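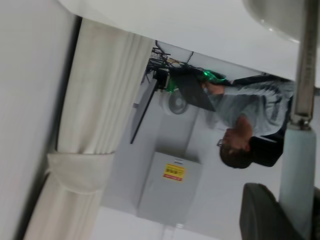 White table with a round dish; curtain with tieback and the desk behind.

Plandunden Table Room: photo set and notes

What is in this folder

This folder contains photos of one room in Plandunden, with short notes for each photo. The subject is the room itself: the white table, the dishes placed on it, the curtain, and the desk with its cables. I prepared the notes so that people who work on lists of household objects can use them without visiting the room.

There are 109 photos in total. Of these, 71 have complete notes. The others have only a file name and a room code, and I will finish them when I have time. Please do not treat a missing note as "nothing is there".

Files

photos/ all the photos, numbered, not rotated
notes.csv one row for each photo
words.txt the list of allowed object words
changes.txt what was changed and when

The columns in notes.csv

photo: the number of the photo, same as the file name.
surface: the main surface, for example "table" or "desk".
objects: words from words.txt, separated by a semicolon.
textile: curtain, cloth, cushion, or empty.
up: which side of the photo is the real top of the room. Values are top, bottom, left, right. If the room is tilted, I choose the nearest side.
sure: yes or no. I write "no" when I could not decide between two words.

How the words were chosen

I tried to keep the words simple. A round open dish is "bowl or dish" in one single label, because from the rim alone it is often not possible to say how deep it is. In the first version I had two separate labels and I was changing my mind all the time, so Manuela Fontana suggested to join them. The old labels are still in changes.txt.

For curtains there are two labels: "curtain, free" and "curtain, tied". The second one is used when the fabric is gathered by a tieback. The tieback does not get its own row. If you need it separately, search for "tied".

Cables are never counted. When they lie together in a tangle the label is "cables, group", also when I think I can see where one of them ends. Small dark things between the cables are "small item, unknown" if I do not recognize them. I prefer this to a wrong name.

Colors are written as they look in the photo. The curtain is "cream" in all rows and the table is "white", so please do not expect finer names such as ivory or off-white.

Known problems

In 6 rows the value in "up" was wrong in the first release. They are corrected now, but if you downloaded the folder before March, please take the new notes.csv.

Objects far from the table are frequently not sharp. For the desk this matters a lot, and most rows with "sure = no" are from there.

Bright spots on the rim of a dish can look like a pattern. I did not label any pattern on the dishes.

Related sets

The Prirkbridge set uses the same columns, but it has a different words.txt with 7 more words for kitchen tools. Do not mix the two word lists. The small viewer Zulu can open both sets; it reads the "up" column and turns the photo for you.

Use and contact

You may use and change the notes freely. Please mention Wanard as the source. If you find a mistake, write the photo number and the column, and I will check it. Corrections for the desk rows are especially welcome.

Last update of the notes: Feb 21, 2018
The next update, planned for March, will add the missing rows for the desk.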